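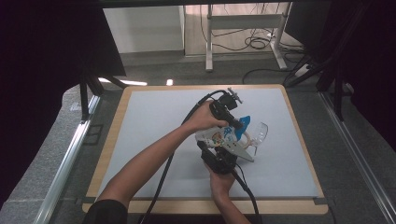 Handling mixed items with the Bakard hand-held pair, one gripper part in each hand.

Bakard Hand-Held Grippers: Frequently Asked Questions

Last updated Mar 25, 2022

General

What is the Bakard?
A pair of grippers that a person holds and works by hand. You do a task with them, and the recording can then be used to teach a robot arm to do the same job. Clindiro makes and supports them from our workshop in Movcombe.

Do I need a robot to use it?
No. You can record first and buy or hire the arm later. Plenty of customers send us recordings before they have settled on an arm at all.

What is the difference between Bakard and Bakard Min?
The Min is a single gripper for one-handed work. It uses the same jaws and the same software. If you buy a Min and want to go up to the pair, we take it back in part exchange within nine months.

What can it pick up?
Packets, cups, card, small tools and most things you would pick up with a finger and thumb. It is not meant for glass, hot items or anything heavier than 300 grams per hand.

Can both grippers hold the same thing?
Yes. Set the software to "shared hold" before you start, or the two tracks will be saved as separate tasks.

Setting up

What sort of table do I need?
Any flat, plain top that does not shine. It can stand low if you would like to work from above. Leave enough room on each side for your elbows.

Is it wireless?
No. Each gripper has its own cable. Let the cables hang towards you and check that neither is caught under the work before you press record.

How long does setting up take?
Around 43 minutes the first time, most of it calibration. After that you only need to calibrate again if you have moved the table or changed the jaws.

Does it work for left-handed people?
Yes. The two units can be swapped over in the settings.

Using it

My clear cups do not track well. What can I do?
Clear plastic gives trouble under strong lamps. Turn the nearest lamp away, or put a paper label on the cup for the first few runs.

The jaws slip on shiny packets.
Wipe the pads with a damp cloth and let them dry. If they still slip, order the soft pads, part number 1126.

Can I drop one and carry on?
Please stop and run the jaw check. It is under Tools in the menu.

Ordering and returns

Can I try it before buying?
Yes, at Movcombe by appointment, or on a two-week hire. Hire fees come off the price if you buy.

What does the warranty cover?
Motors, housings and cables for one year. Pads are not covered. Orders placed before last November keep the old terms, which are on your invoice.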